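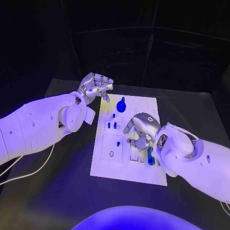
A dark gray tabletop with a white rectangular board lying on it

A tabletop is the flat upper part of a table. It rests on legs, a frame or a central column and may be fixed in place or made to lift off. Common materials include wood, stone, glass, metal and plastic-faced board.

Materials

Solid wood tops swell and shrink across the grain as the air changes. Makers allow for this with slotted screw holes or small wooden buttons that slide in a groove. Glass tops are usually toughened. Stone tops are heavy and often need a stiffer frame.

Height and size

A desk top is commonly set between 700 and 760 millimeters above the floor. Coffee tables are much lower, and bar tables higher. Round tops seat people evenly but do not fit well against a wall.

Brimesholm trade

The town of Brimesholm was known for its beech tops, which were cut at the Venter mill and finished in workshops at Litidham. An early price list from the mill gives 146 patterns. At its peak the trade employed about 1,651 people. Most of the workshops later moved to Ostidby, where two still make tops for schools and cafes.

See also

Countertop
Drop-leaf table
Trestle table
Veneer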